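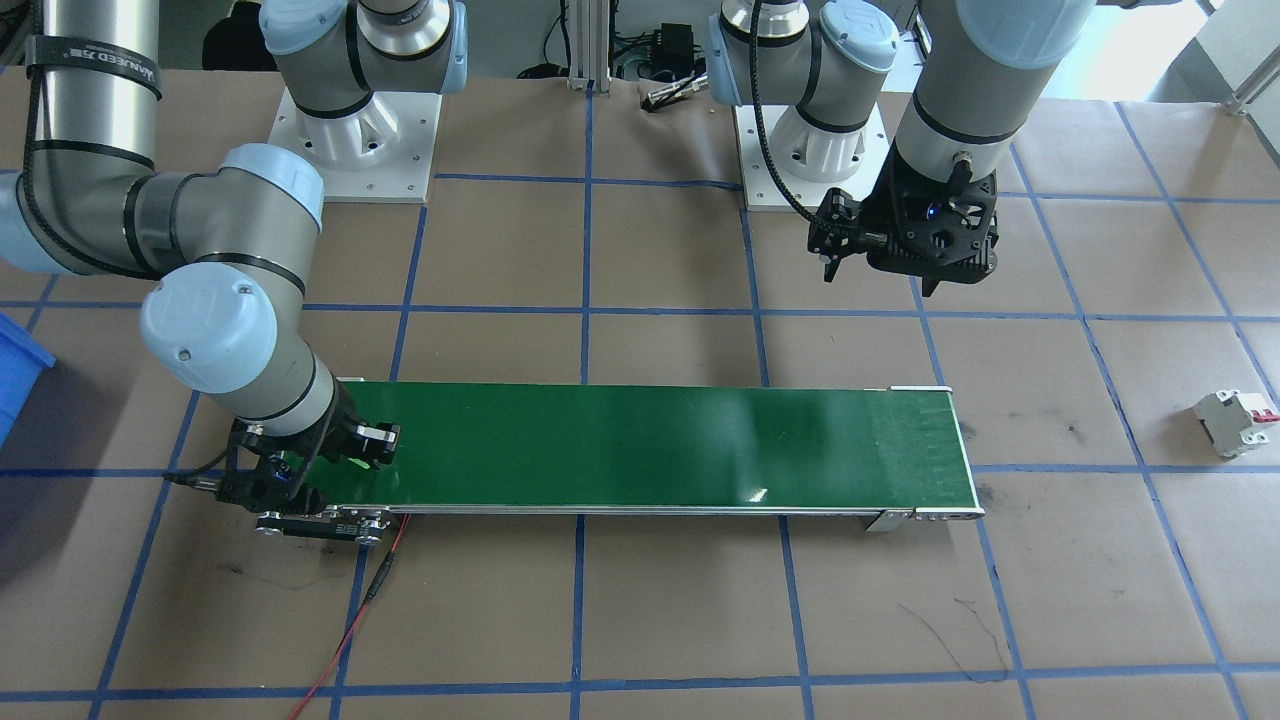 The Clonberg cell: two arms over the conveyor, with the taped grid on brown paper.

Clonberg cell - frequently asked questions

Kept by Agnes Halliday. Last gone through in May.

Why is the table covered in paper?
It gives a dull surface that can be thrown away. The table top underneath marks easily. Change the paper when it tears or when the scribbles start to get in the way of reading positions.

What are the blue tape squares for?
They are for placing parts by hand in a known spot. The programs do not read them. If you lay new tape, start from the end of the conveyor nearest the motor and work outwards.

Do I have to re-teach positions after changing the paper?
No, provided the base plates and the conveyor have not moved. Run the touch-off program at 30 mm/s on each arm and check it against the sheet in the folder. If either arm is out by more than 4 mm, stop and ask Gearóid Ó Riain.

Which arm is which?
Standing at the front, the left arm is Firnum and the right arm is Nedley. The names are used in all the program files. Firnum works the motor end of the belt.

The belt runs but drifts to one side. What should I do?
Stop it and isolate the drive. The belt is tracked at the end roller, away from the motor. Turn the adjuster a quarter turn on the side the belt is drifting towards, then run it again for a minute before touching anything else. Write down what you did.

The gloss on the belt is upsetting the sensor. Can it be cured?
Usually. Wipe the belt with a dry cloth first, then go through the teach routine again. Our threshold is 114. Please don't bend the bracket to get a better reading - it never goes back.

How should the gripper cables be run?
Along the arm, with enough slack at each joint for a full turn of the wrist. Jog every joint slowly to its limits after refitting a cable and watch the loops. A loop that can reach the belt is too long.

Can I leave parts or tools on the table?
Parts for the job, yes, inside a square. Tools should be off the table before either arm is enabled, including small ones at the back by the bases.

How often are the base bolts checked?
Every 190 running hours, and after any collision however slight. Do both bases, even if only one arm was involved.

Where are the spares?
In the MacBrayne cabinet, second shelf: gripper fingers, one belt, two drive pulleys. Sign for anything you take. Paper and tape are on the shelf below and need no signature.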